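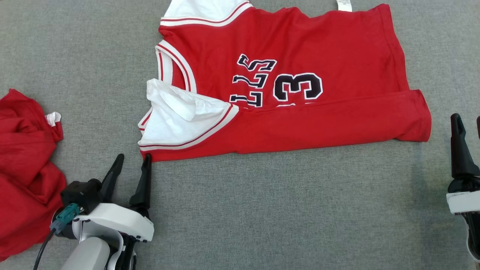 Is there a hosepipe ban at the moment?
Yes, across Cordeiro and Trondon, until the Ulleo reservoir is back above 71 per cent. It was at 22 in January. Washing machines are exempt, so a red BULLS jersey may still be laundered, though we'd ask you to wait for a full load.

Can I water my tomatoes?
With a can, yes. Carrying it is considered exercise.
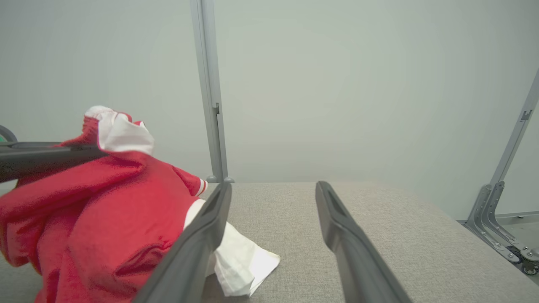

What about the lawn?
No. It will go brown and sulk, then recover when it rains.

Who do I tell about a leak?
Subbarao Poduval at the Cunance depot, before 4pm. He has 153 reports open, so please give the street name.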